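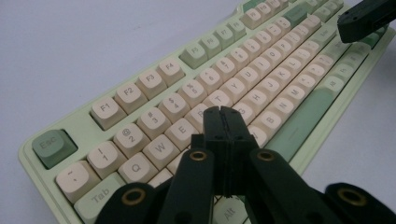 Keyboard looking a bit crusty? Mine gets a proper clean every April, when the mornings cool down and I'm stuck inside anyway. I learnt the hard way, after killing a $459 laptop with a soggy cloth, so please unplug first!

Tip it upside down over the sink and give it a good tap (you'll be horrified). Then run a soft paintbrush between the rows – I use a cheap 17 mm one from the hardware shop, kept just for this. Crumbs love hiding under the space bar.

If yours has caps that pull off, take a quick photo of the layout before you start. Pop the caps in a bowl of lukewarm water with 2 drops of dish soap, leave them while you have a cuppa, then rinse and spread them on an old tea towel. Overnight is best. I once put them back damp and the letter G sulked for a week.
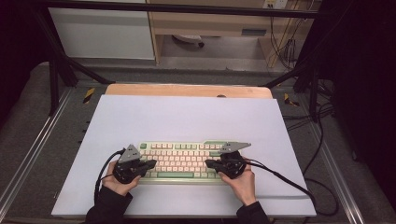

A compact keyboard on a big white board.

For shiny, greasy keys, use a barely damp microfibre cloth and go gently over the lettering. Skip the bleach and the spray cleaners, they can dull the colour. Cotton buds are great around the edges – same goes for the TV remote, so do that while you've got everything out.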